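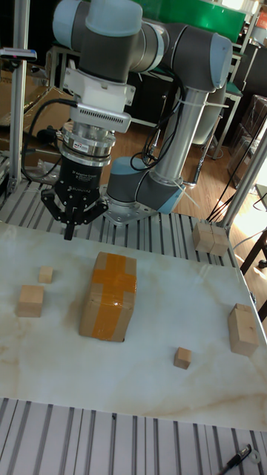 Régis Lemaire said he had driven past three skips full of good kitchen worktops in a month and wanted to know why none of it could be bought. He was speaking at a public meeting in Lunditstead, where residents were told that the town will get its own shop for used and leftover building materials in October.

The shop will be run by the same charity that has a smaller one in Skokamstead. It will take over the former Mancuso carpet showroom on Station Road, which has stood empty for four years. The building has 520 square metres of floor space, a loading bay at the back and parking at the side.

People will be able to bring in doors, tiles, timber, worktops, sinks, taps, shelving and unopened tins of paint. Builders and kitchen fitters can leave materials too, but will have to book a slot first. Goods will be checked, priced and put out for sale, with most smaller items expected to cost £2 or less.

Cosimo Greco, who manages the Skokamstead shop and will look after both sites, told the meeting that the present building had run out of room in the spring. Larger items were being turned away most weeks, he said, and a good number of them came from homes on the Lunditstead side of the river.

“People ring up with a whole kitchen and we have to tell them we can take the taps,” he said. “Then they ask where else they can go, and the answer is the tip.”

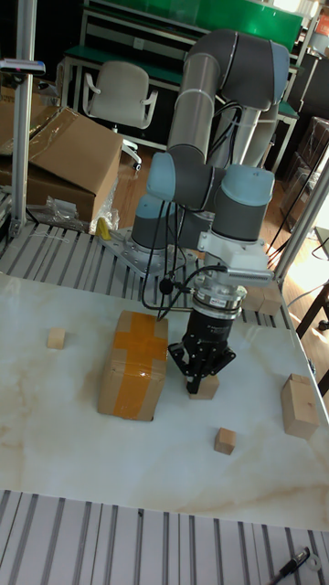
Worktops are expected to fill much of the back half of the new shop. They are awkward to store, because they have to be kept flat or well supported, and at Skokamstead they lean in a corridor that customers also need to use. Shoppers mostly ask for light colours, Mr Greco said, and a pale marble pattern like the one on the tabletop in the picture seldom stays on sale for long. Dark tops take longer to sell and are usually marked down. Shorter lengths go to people fitting out utility rooms, sheds and caravans.

Timber will be sold by length from racks along one wall. Pieces too short for the racks will go into bins by the till, where customers can fill a bag for a set price. Treated wood, old fence panels and anything with woodworm will not be accepted.

The shop will also turn down mattresses, gas appliances, opened tins of paint and glass without a frame. A full list will be put up at the entrance and given out at the town library. Mr Greco asked people not to leave things outside the gate when the shop is closed, which has been a problem at Skokamstead and has led to complaints from neighbours.

Traffic took up a large part of the meeting. Several people living in the terrace opposite said that Station Road was already hard to cross in the morning, and that vans waiting to turn in would make it worse. One woman asked whether deliveries could be kept away from school times. Mr Greco said trade drop-offs would not start until 9.30am and would stop between 3pm and 4pm. Vans will enter by the side road and leave the same way.

There were questions about noise as well. No cutting will be done on the premises, so customers who want a worktop or board made smaller will need to arrange that themselves. The loading bay doors will be shut by 5.30pm.

Haulage firm Ledov has agreed to lend a lorry for the move and for collections during the first weeks. After that the charity hopes to have a second van of its own. Collection will be free for large donations within the town, and there will be a small charge for delivery, which has not yet been set.

Up to 400 items a week pass through the Skokamstead shop at busy times, mostly in spring and in the run-up to Christmas. The charity has not given a target for Lunditstead, but says it needs the new site to cover its rent by the end of its second year. The lease includes a break after that point.

Skokamstead will stay open with its present hours. It will stop taking worktops and doors once the new shop is running and will use the space for lighting, curtains and small furniture.

Work inside the showroom has started. The old carpet racks have been taken out and the lights are being replaced, and a ramp is to be built at the front door. Four part-time jobs will be advertised in the shop window and at the library.

Mr Lemaire asked at the end whether worktops could be reserved by phone. They cannot, but customers who have paid will be able to leave them for two days before picking them up.

We use cookies to remember your settings and to see how our pages are used. By carrying on you agree to this. Accept all | Manage cookies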